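4. Budgeting for the Second Cell

4.1 What we asked for and what we left out

I'll admit that when I sat down to write the equipment line for the Nakora bench, I priced it the way I'd price a new dishwasher. You look up the big thing, add delivery, and go home. The arms were already in the capital plan, so I reckoned the rest would be small change. Our first draft had a single row called "sundries" with $2,000 against it, and I was quite pleased with how tidy that looked (the reviewers at Clatemska were less pleased, and they were right!).

So we went back and planned from the tasks up. We wrote down every job we wanted the bench to do in its first year, eight of them, and for each one we listed what would wear, what would snag and what we'd want a spare of. Handling power strips and plug adapters ended up near the top of the list because it leans on nearly everything we were thinking of buying: two arms that can share a load, fingers slim enough to get around a small plug, and a table with enough clear space for a cord to trail across. Figure 3 has the job on our bench. 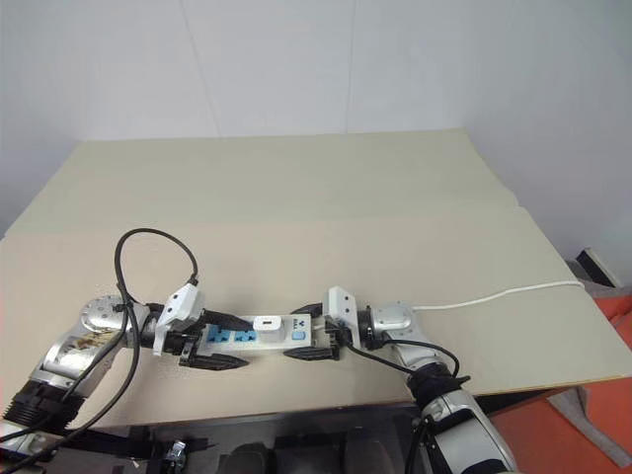
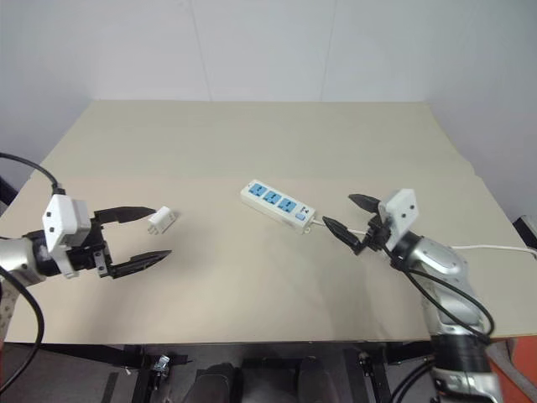
Figure 3. Two-arm handling of a power strip. First picture: one gripper on each end of the strip. Second picture: both grippers open, with the strip and a small plug adapter resting on the table.

Fingers were the first row we split out of sundries. Bredard sells them in pairs, and the quote came with a price break at 20 pairs that I very nearly fell for. We don't have a use for that many. We settled on eight pairs, enough to refit both arms and still have a decent stash in the drawer, and put the difference toward cables. I'd budget cables as a consumable if I were starting over. On a two-arm bench they run outside the arm, they need slack to let the wrist turn, and slack is exactly what gets rubbed. Our old single-arm cell went through them faster than anything else we owned, and I still forgot to put them in the draft.

Tabletops were a funny one. I wanted a proper machined surface and got talked down to plain boards on a metal frame, which can be swapped one at a time when they get chewed up. I've come around to it. The Nechyporuk cell across the hall has the fancy version, and they baby it something awful.

Then there are the objects themselves, which hardly ever show up in anyone's budget. A power strip is cheap, sure, but you want more than one model, and you want duplicates put away for the day a model disappears from the store shelf and your results can't be repeated. We gave task objects their own row with a top-up every April, when our new money lands. It's a small row – smaller than the shipping on the arms – and I'd defend it before almost any other.

4.2 Staff time

Setup hours are harder to pin down. We charged them to the project for the first month only, and after that they came out of general lab time, so the totals in our cost table run a bit low for anyone planning a bench from scratch.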